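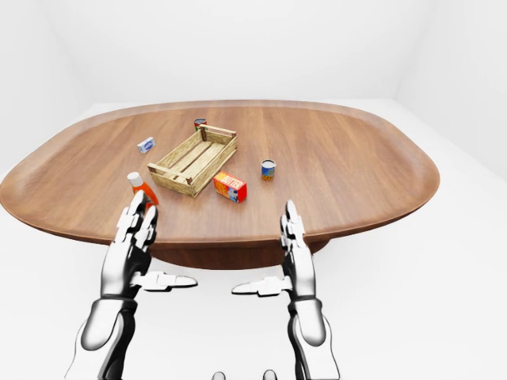
Cuidar de uma mesa de madeira na cozinha

Uma mesa de madeira vive muitos anos se a gente cuida dela um pouco cada semana. Eu aprendi isto tarde, depois de estragar uma com água e com produtos demasiado fortes. Escrevo aqui o que faço hoje na minha casa, e espero que sirva também na vossa.

Limpeza de todos os dias

Depois de cada refeição, passe primeiro um pano seco para tirar as migalhas. Em seguida, um pano de algodão húmido, bem torcido, sempre no sentido do veio. Para gordura, ponha 5 gotas de detergente neutro numa tigela de água morna e passe outra vez com água limpa. Seque logo com um pano macio. A borda precisa de atenção própria - o pó e a gordura juntam-se ali, sobretudo quando a borda é um pouco mais alta do que o tampo. Uma escova de dentes velha, de cerdas moles, chega bem a esse canto.

Não use lixívia, nem o lado verde da esponja. O vinagre puro também pode tirar o brilho do verniz.

Manchas brancas e manchas escuras

A mancha branca fica normalmente no acabamento e vem do calor ou da humidade. Muitas vezes desaparece sozinha em poucos dias. Se não desaparece, esfrego com um pano e uma gota de óleo, muito devagar. A mancha escura é mais difícil, a água já entrou na madeira. Nesse caso é preciso lixar, e eu prefiro pedir ajuda a um marceneiro.
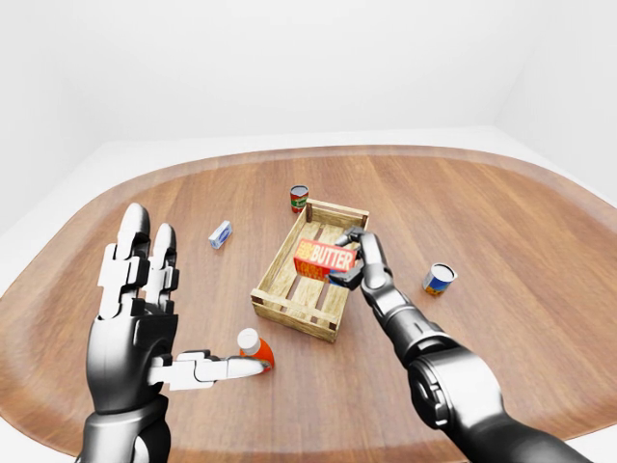
Crédito da imagem: Sisilel

Óleo ou cera?

Antes de escolher, veja qual é o acabamento da mesa. Deite uma gota de água num lugar escondido e espere 9 minutos. Se a gota fica redonda, é provável que haja verniz e o óleo não vai entrar. Se a madeira escurece, pode dar óleo.

Eu aplico uma camada fina com um pano sem pelo, deixo repousar o tempo que a embalagem indica e retiro tudo o que sobra. O erro mais comum é pôr óleo a mais: a mesa fica pegajosa e agarra o pó durante semanas. Atenção aos panos com óleo, que podem pegar fogo sozinhos quando estão amassados. Estendo-os abertos, na rua, até secarem por completo, e só então vão para o lixo.

Caixas e compras em cima da mesa

As caixas de ripas são bonitas para guardar fruta, mas às vezes têm agrafos ou lascas por baixo. Vire a caixa antes de a pousar e lixe os cantos com lixa fina. Quatro pedacinhos de feltro colados no fundo evitam os riscos. E levante a caixa para mudar de lugar, não a arraste.
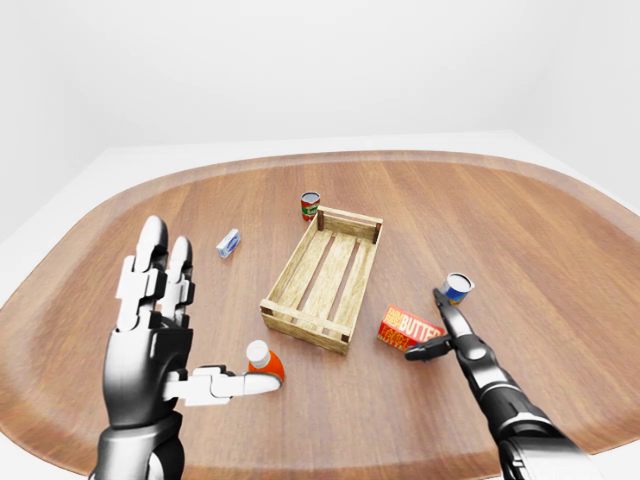
Com que frequência devo dar óleo ao tampo?

Duas vezes por ano é suficiente para uma mesa de uso diário. Eu faço em abril e outra vez no outono, antes de ligar o aquecimento. Se a mesa está perto de uma janela com muito sol, verifique mais cedo - a madeira seca fica áspera ao toque e mais clara nessa parte.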